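05/04/2019

# 白いスラットチェアと角テーブルのセット、褒められすぎではないか

Skusanceの「Plaltonance」という椅子とテーブルのセットについて書く。白い帯を並べたような座面の肘掛け椅子と、白い天板に黒い縁が付いた四角いテーブルの組み合わせで、カフェ風の休憩スペースを作りたい人がよく候補に挙げているものだ。

販売ページには86件のレビューが付いていて、ざっと読むと大半が星五つだった。「届いた瞬間に部屋が明るくなった」「おしゃれ」「写真どおり」。そういう感想が延々と続く。座って半日過ごした話や、毎日拭いている人の話はほとんど出てこない。開封した日に書かれたレビューばかり読まされている気がして、そこから疑い始めた。

私が使っているのは、借りている共用オフィスHurnportの休憩コーナーに入っているもので、自腹で買ったわけではない。そのかわり遠慮なく書けるし、去年の9月から平日はほぼ毎日座っている。買った直後の高揚感とは無縁の評価だと思って読んでほしい。

## 座り心地

まず座面から。平たい帯が横に並んでいて、帯と帯の間は素通しになっている。端はくるりと丸めてあり、横から見るとリボンを重ねたようで、ここは確かにきれいだ。メーカーの説明には「身体に沿うしなやかな座面」とある。

しなやか、というのは言いすぎだろう。腰を下ろすと多少は受け止めてくれる感じがあるものの、沿うというほど動かない。薄手のズボンで三十分も座ると、太ももの裏で帯の境目がわかるようになる。一時間たつと境目しか気にならなくなる。コーヒー一杯のあいだなら文句はない。昼食を食べてそのまま資料を読む、という使い方になると急に厳しくなる。

背もたれも似たようなものだ。背中の当たる位置が合えば楽で、合わないと肩甲骨の下に帯が一本だけ当たる。私の身長だと浅く腰掛けたときに当たらなくなるが、浅く腰掛けて楽な椅子というのは、要するに背もたれを使っていないだけである。

クッションを敷けば解決すると書いている人が何人もいた。試しに近所で1,019円の薄い座布団を買ってみたところ、座り心地は確かに良くなった。ただ、紐を結べる場所を探して座面の隙間に通すことになり、見た目はかなり台無しになる。白い帯の線がきれいだから選ばれている椅子に座布団を敷くのなら、最初から座面に詰め物のある椅子を買えばいい。

## 動かしやすさ

これは意外に思われるかもしれないが、私がいちばん引っかかっているのは座り心地よりこちらだ。休憩コーナーの椅子は一日に何度も動かされる。人が増えれば足し、掃除のときはどかし、帰り際にはテーブルの下へ戻す。
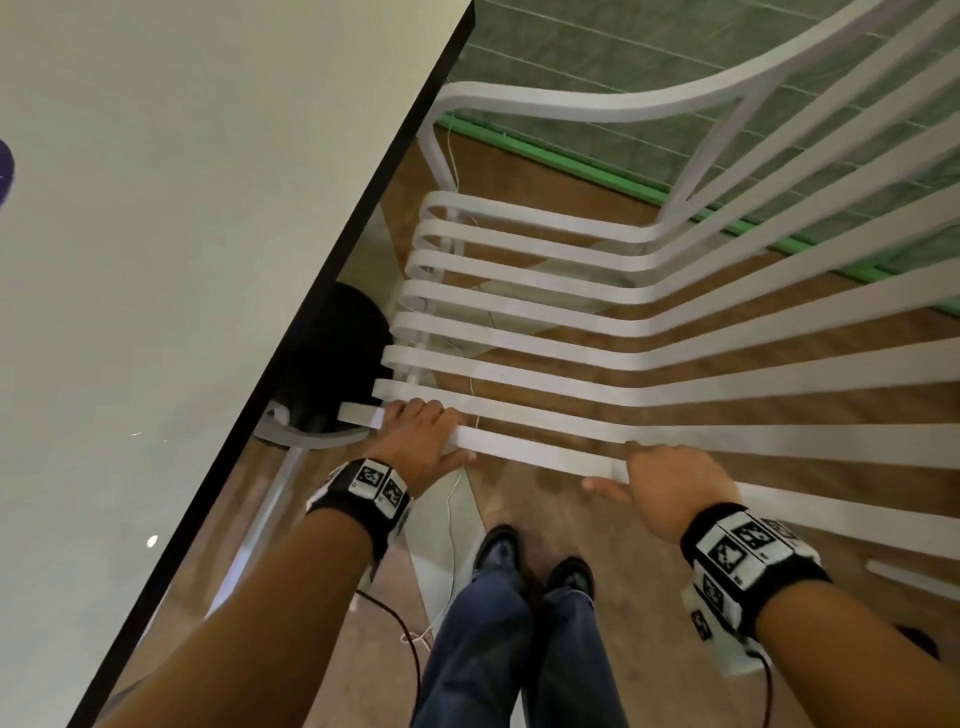

この椅子はどこを持つかで扱いやすさがだいぶ変わる。座面のいちばん手前の帯を両手でつかむと、指が裏まで回るので握りやすい。そのかわり、重心が奥にあるせいで前へ傾きがちになり、結局は引きずることになる。肘掛けから背へ続く曲線の部分を持てば安定するが、今度はテーブルの縁にぶつけやすい。急いでいるときにどちらを持つかといえば、近いほうの座面だ。みんなそうしている。

脚は細い。細いのは見た目には良いことなのだろうし、床が透けて見えるおかげで圧迫感もない。しかし引きずったときの音はしっかり出る。茶色い床の上でやると、電話中の人がこちらを振り返る程度には響く。

そこで脚に貼る保護材の話になる。メーカー純正の脚用パッドが一脚分600円で別売りになっている。本体の箱に入れておいてほしい。床を傷つけないための部品を追加で買わせるのは、家具の売り方として感心しない。しかもうちに入っている椅子の場合、貼って二か月ほどで一枚目がずれた。粘着の問題なのか、引きずる使い方の問題なのかは切り分けられないが、共用の場所で「必ず持ち上げて運んでください」とお願いしたところで守られるわけがない。

積み重ねについては期待しないほうがいい。肘掛けが外へ張り出しているうえ座面も平らではないので、うちでは誰も重ねようとしていない。床を広く使いたい日は壁際に並べるしかなく、そうすると肘掛けの張り出しの分だけ余計に場所を食う。

## テーブル

天板は四角で白く、縁だけ黒い。艶があって、照明がそのまま映り込む。ノートを広げる分には困らない。ノートパソコンだと、席の向きによって手前に照明の反射が来て、まぶしくて座り直すことになる。

汚れについては、白だから目立つという点は覚悟していた。実際に使ってみると、コーヒーの輪はすぐ見つかるので、すぐ拭ける。目立つことが利点になっている珍しい例だと思う。厄介なのは黒い縁のほうで、天板との境目に細かい粉のようなものがたまる。パンを食べる人が多い日の夕方は、濡れた布で一周拭くだけでは取れず、綿棒が欲しくなる。

拭き掃除用としてPylypenkoのクリーナーが販売ページで「あわせ買い」に並んでいた。1,483円。使ってみた限りでは、台所にある普通の中性洗剤を薄めたものと差が感じられなかった。香りは良い。香りにその値段を払えるかどうかは人による。私は払わない。

脚元は丸くて黒い台座になっている。四隅に脚がないので、椅子を斜めに入れられるし、膝もぶつからない。この点は素直に評価する。四本脚のテーブルだと角の席の人が必ず脚をまたぐことになるが、それがない。四角い天板の角に体重をかけるとどうなるか、と心配する人もいるだろう。私も最初は疑って肘で押してみた。ほんの少し揺れる。飲み物がこぼれるほどではないが、向かいの人が字を書いていたら気づくはずだ。台座式のテーブルはだいたいこうなので、この製品だけを責める気はない。責めたいのは「抜群の安定感」と書いている説明文のほうである。

## 部屋との相性

商品写真では、何もない白い部屋に白いセットが置いてある。あれを見て自分の場所に合うかどうか判断できる人がいたら教えてほしい。実際の共用スペースには色がある。 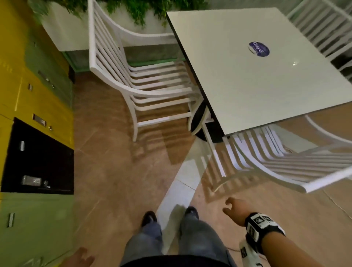

黄色と緑のロッカーのそばに置くと、白い椅子は思ったよりおとなしい。主張しすぎず、まわりの色に負けもしない。緑の植物を入れた白いプランターとも喧嘩しないし、ガラスの仕切り越しに見ても線が軽い。悔しいが、見た目に関しては星五つを付けた人たちの言い分を認める。照明の加減で座面の帯の影が床に縞模様になって落ちるのも、嫌いではない。

ただし、その影も含めて全体に線が多い。椅子を三脚寄せただけで横縞だらけになる。落ち着かないという人は一定数いるはずで、現に私も疲れている日はこのコーナーの横を素通りしてしまう。もう少し面のある家具と混ぜたほうがいいのではないか。椅子を全部これで揃えるより、一脚か二脚だけ入れて残りを別の形にするほうが、たぶん飽きない。

通路との距離も考えておきたい。肘掛けの曲線はきれいな反面、奥行きの感覚が狂いやすい。テーブルの下へ入れたつもりでも、背の部分がかなり手前に残っている。荷物を持って横を通ると、鞄の紐が背もたれの隙間に引っかかることがある。私は半年で二回やった。二回目は椅子ごと少し連れて歩いた。

## 掃除のこと

座面に隙間があるので、食べこぼしは下へ落ちる。座面に残らないから清潔、という説明は半分だけ正しい。残りの半分は帯の端の丸まった部分に入り込む。布では届かず、細いブラシが要る。端が九か所もあると、一脚終わった時点でもう嫌になってくる。そして反対側の端が待っている。

白さについては、半年使った範囲では黄ばみらしきものは感じていない。とはいえ半年である。日当たりの強い場所に何年も置いた場合のことは私にはわからないし、販売ページの「いつまでも美しい白」を信じる根拠も見つからなかった。

## どういう場所なら勧めるか

滞在時間の短いところなら悪くない。受付の横、打ち合わせ前に五分待つ場所、自販機のそば。見た目で選ばれて、長く座られない家具としてならよくできている。通り道から見える位置に置けば、場が整って見える効果もある。

昼休みをまるごと過ごす場所、作業もする場所には勧めない。自宅の食卓用に考えている人は、できれば一時間座らせてくれる店を探してからにしてほしい。五分の試座では、この椅子の困ったところは一つも出てこない。

テーブルだけ買うという手はある。私ならそうする。天板の映り込みと縁の掃除は我慢できる範囲で、台座まわりの足の入れやすさは毎日ありがたい。

- 見た目:4
- 座り心地(短時間):3
- 座り心地(一時間以上):1
- テーブルの使い勝手:4
- 掃除:2
- 付属品の売り方:1

総合では星三つにしておく。純正パッドが最初から箱に入るようになったら、半分くらいは足してもいい。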